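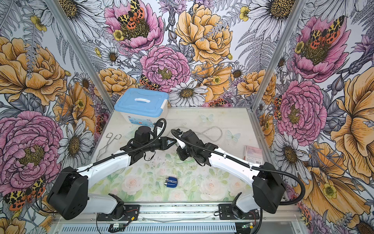

*A storage box with a blue lid and a carrying handle, with metal tongs lying in front of it.*

## What goes in the box?

A storage box is a box for keeping things together when you are not using them. Many are made of plastic. Some plastic is translucent, a word that means light can pass through it but you can't see through it clearly. You may see shapes and colors inside without being able to tell what everything is.

That is why people put labels on boxes. A label saves you from opening three lids to find one thing.

The lid keeps dust out. A snap-on lid bends a little at the edge and grips the rim. Press all the way around until it feels tight. A handle on top lets you carry a small box with one hand, but check the lid first.

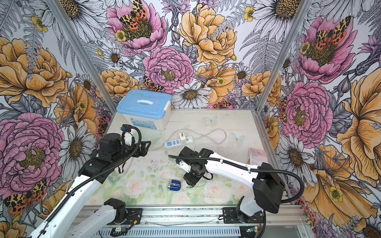 Small round things need a box more than most. A cylinder is shaped like a can. If you lay it on its side, it can roll off the table and under a chair. Stand it up on its flat end, or put it away.

Cords are different. They don't roll, but they tangle. A power strip has several outlets in a row, so more than one thing can be plugged in. Before one is put away, a grown-up should unplug it from the wall. Then the cord can be wound in wide, loose loops. Tight bends can harm the wires inside.

## Try it on Monday

1. Choose 7 small things from your desk.
2. Put the ones you use every day on one side.
3. Put the rest in a box and write a label for it.

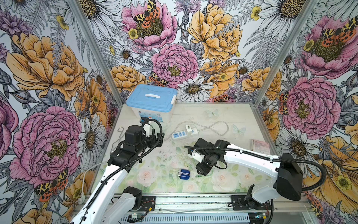

## Words to know

**Translucent:** lets some light through, but is not clear.

**Cylinder:** a solid shape with two flat, round ends.

**Outlet:** a place where a plug goes in.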